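Hotumow opens second repair counter at Van Beek, and we want your old computers

FOR IMMEDIATE RELEASE — March

Hi, it's the Hotumow crew with news we've been sitting on for weeks! Our second free repair counter opens this month on the ground floor of the old Van Beek shoe store, right across from the bus stop, and I get to be the one to tell you about it.

A little background for anyone new. I started Hotumow with a folding table and a borrowed extension cord, fixing toasters and lamps for neighbors. Last year people carried 1,178 things through our door on Fernov Street, and 355 of those were computers (I had guessed maybe half that, so I lost a bet and had to buy lunch). Plenty of them only needed a new drive or a good cleaning. Some were past saving, and we kept the parts.

The new counter is just for computers, printers and game consoles. Lamps, mixers and sewing machines stay at Fernov Street, where the big vise is. Bring the power cord. Please, please bring the power cord.
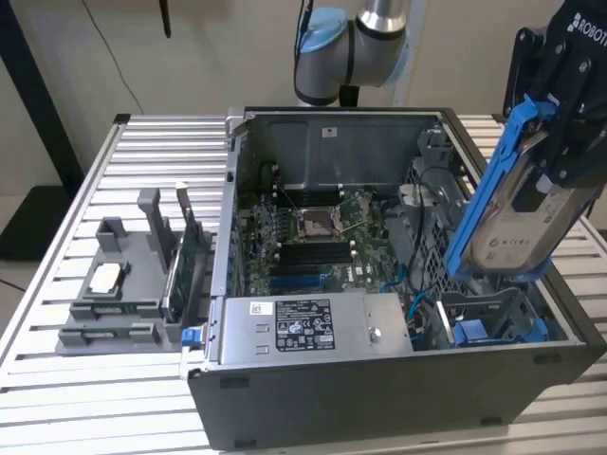

Archana Prajapati wrote to us after her visit in the winter to say that she had been ready to put her desktop out at the curb, and that she'd like evening hours at the new place so she doesn't have to leave work early again. Well, Archana, you got them! Van Beek will be open until 8:30 p.m., and the last drop-off is at 8.

Parts are the only thing we charge for, and we'll call you before we order any. Breniro is covering our rent for the first 2 years, and their staff also hauled over 167 boxes of shelving, cables and spare screens, up a ramp, in the rain.

We still need working keyboards, small screwdrivers and a coffee maker — ours died, and yes, we tried to fix it. If you want to help at the counter, stop by either location and ask for a sign-up sheet. You don't need to know computers to check people in.

Press visits are welcome any afternoon before 4. Just knock on the side door, the front bell sticks.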